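Ticket 354 - Wonska evaluation: wrist-view policy scores lower on glossy objects
Project: Kodemdale grasp study
Opened by: Marlene Tiedemann
Opened: January 23, 2020
Status: open, waiting on rerun
Component: Lui (grasp scoring), wrist camera input

Summary
The policy trained on wrist images only reaches 92 per cent on matt objects in the held-in-hand test and 62 per cent on glossy ones. The draft report says the two groups should be within a few points of each other. Same checkpoint, same table, same start poses.

What the test does
The arm is given an object in the gripper and has to decide from the wrist view whether the hold is good enough to move. Lui gives a score between 0 and 1 and anything under the threshold is counted as a refusal. We then lift and shake by script and compare the score with what happened. A refusal on a hold that survives the shake counts as an error, the same as a drop.

Steps so far
1. Reran the matt group. No change. The round orange object scores well in nearly every pose, including ones where part of its lower edge is hidden by the fingers.

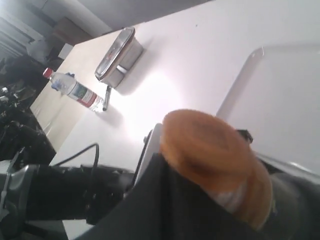 Matt group, round orange object in the gripper. Closed metal container, bottle and tray on the table behind.

2. Split the errors by type. Nearly all the glossy errors are refusals. Drops are rare in both groups, so the grip itself is probably fine and the score is wrong.

3. Checked the exposure setting. It was on automatic for both groups. Locked it and repeated a short batch of glossy objects. Scores moved a little in both directions, no clear gain.

4. Masked the background and left only the gripper and the object. The glossy scores did not recover, which makes me doubt the idea that table clutter is the cause. I had expected clutter to matter more than it did.

5. Looked at the training set. It has 4,000 labelled holds, and the August collection makes up most of it. The August objects were nearly all foam, card and cloth. Glass is hardly there.

6. Plotted score against object type. Dark glass is the worst. My guess is that the model reads a bright highlight as a gap between finger and object. I can't prove that from the scores alone. The saliency maps are noisy and I would not put them in the report.

The hold below is the type I mean - dark glass bottle, ridged screw cap with a strong highlight on one side, fabric-covered finger round the underside. Please use this type of hold for any comparison, as the cap gives a second bright area away from the contact.

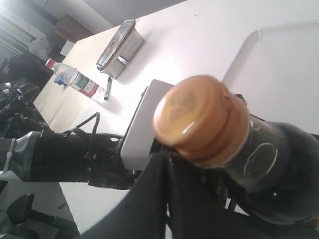
Vulico replied that the highlight theory fits what they saw on their own arm, but asked for a test that separates shine from colour before anyone retrains. Their point is that dark glass is both dark and shiny, and the August set is short of dark objects too. They suggest putting matt tape over half of the glass objects and leaving the rest bare, with the poses kept the same.

Marlene Tiedemann:
Agreed, that is a fair objection. I will run taped and bare in alternating order so that any drift in the arm hits both equally. The tape changes friction as well, so I will log the shake result separately from the score and only compare scores on holds that survive.

Not doing for now
- Lowering the threshold for glass. It would raise the number without telling us anything.
- Adding a second camera. The report is about wrist view only.

Next
Taped and bare batches to be run on the current checkpoint. The glossy figure in the draft stays marked as provisional until they are in. Raw scores go in the Kodemdale folder under this ticket number.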